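How to Set Up an Open Snack and Breakfast Shelf

By Essam Alaoui
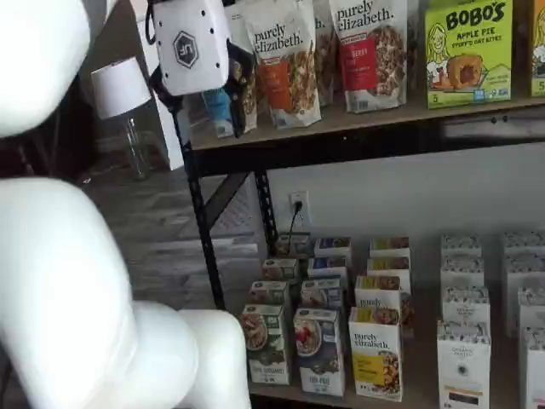
What goes where

I love an open shelf for breakfast food. Closed cabinets swallow granola! You buy a pouch, it slides behind the flour, and in January you find three of them, all opened, all stale. On two open boards everything faces you, and you grab what you want on the way to the coffee.

The system is simple: one kind of package per level. Stand-up pouches and snack boxes go on top, and oatmeal cups and cartons go on the board underneath. Pouches look great at eye level, especially the ones with a clear window in the front, where you can check the clusters without picking anything up. Cups are squat and like to sit in columns, so a lower board suits them fine.

What you need

A two-level (or taller) metal shelving unit with wooden boards
A tape measure and a pencil
A small level
A damp cloth and a dry one
Bag clips for anything already open
A marker and some masking tape

My unit has a black metal frame with light boards and a diagonal brace between the posts. I got it secondhand from a shop called Randis, and the boards needed nothing but a good wipe. If yours are raw wood, rub in a thin coat of food-safe oil and leave them alone until they no longer feel tacky. Mine took two days the last time I did this, for my sister's place.

Step 1. Measure the packages first

Do this before you set the height of a single board. Take your tallest pouch, stand it up, and measure to the very top of the seal. Then add enough room for your hand. I like a good four inches above the pouch, because you lift a pouch up before you pull it forward, and a tight gap means a crumpled top every morning.

For the lower level, decide whether you're stacking cups one high or two high. Two high is great for a busy household. Three high falls over (I tried it, with an audience).

Step 2. Pick the wall

A kitchen wall away from the stove is best. Heat is hard on nuts and oats, and direct sun is worse. If there's an outlet behind the unit, leave yourself a way to reach it. Run any cord down the wall behind the packages, where it won't snag on a pouch, and keep the plug easy to pull.

Slide the unit into place empty and check it with the level, side to side and then front to back. Old floors are full of surprises! Mine dipped toward the left and I fixed it with a folded piece of cardboard under one foot, later replaced with a proper shim. Fasten the unit to the wall with whatever hardware came with it, particularly if there are kids around.

Step 3. Sort everything on the table

Get all of it out. Granola, bars, oat bites, oatmeal, the mystery bag from your last road trip. Put like with like, then check the dates. Write the month on a bit of masking tape and stick it on the back of anything where the printed date is tiny. Anything open gets a clip now, or goes into a jar.

When I did this for the staff kitchen at Husance, the first pile was almost entirely half-eaten granola. We had bought 10 pouches for one weekend retreat and every single one had been started. Clips would have saved most of them.

Step 4. Load the top shelf

Work from left to right. Start with the granola pouches, same brand together, flavors side by side. Give each pouch a little pinch at the bottom fold so the base opens out and it stands properly. If a pouch leans, tap it on the table a few times to settle the clusters and try again.

Keep the duplicates directly behind the front pouch — this is my favorite part, because restocking becomes automatic. You take the front one, the next one moves up.

Boxes come after the pouches. They're stiff, so they work like a bookend and hold the soft packages upright. I put Bobo's apple pie oat bites next to the berry granola, and that lime green is so loud that I can find the box half asleep. Turn the front panel out so the flavor shows.

Step 5. Load the lower shelf

Cups and cartons go in loose columns running front to back, one flavor per column if you have enough of each. Leave a finger's width between columns. It looks like wasted space until you try to get one cup out of a packed row and bring its neighbors along with it.

Put the flavors people reach for most in the middle, and the plain ones toward the ends.

Step 6. Keep it going

Once a week, pull things forward. It takes a couple of minutes. Once a month, lift everything off one board, wipe off the oat dust and put it all back. Do the other board the next month if you're short on time, and don't forget the metal edges, where crumbs like to hide.

When you bring groceries home, new packages go to the back. If there's no room behind the front row, skip that item on the next list.

Common problems

Pouches keep sliding down: the base isn't open, or there's too much air in the bag. Press the air out and clip it lower.

The board bows: move the heavy cartons closer to the posts and keep the lighter packages in the center.

Everything drifts to one end: check the level again. Then put a heavier box at the low end and see if it stays put for a week.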